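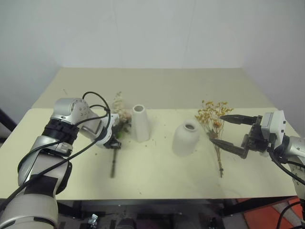
The last of the season's open flying days at Platham takes place on 2nd September, and the airfield will close its grass strip to visitors the following morning so that drainage work can begin. The strip has been in use for light aircraft since the flying club moved from Mollness, and its tenants range from two-seat trainers to a twin-engined freighter owned by Policarpio Air Services. In the clubhouse, the talk this month is of the freighter. The charts on the wall get more attention.

Policarpio bought the freighter to carry mail and spare parts to the islands, a round trip of 116 nautical miles. It flies on weekday mornings with a crew of two. Rosalinda Belmonte, the company's chief pilot, has logged 1514 hours on the type and trained most of the others who fly it.

"The landing at the far end is the hard part," she says. "You have a short runway, a hill on one side and a crosswind most of the winter. If I don't like the look of it at 2000 feet I go home and try again after lunch."

Her crews carry enough fuel for the return leg plus 30 minutes, and the load is weighed again at Platham even when it arrives with paperwork from the depot.

The drainage work should put an end to the soft ground near the western threshold, where a visiting trainer bent its nose leg last winter. Contractors from Wunolano will lift the turf in sections, lay new pipe and reseed. Aircraft based on the field will use the hard runway until the grass has rooted, and pilots flying in from elsewhere must ring the tower before they set off.

Gates open at nine on the Saturday. Landing fees are waived for visiting aircraft until noon, and the freighter will be parked beside the fuel pumps with its cargo door open.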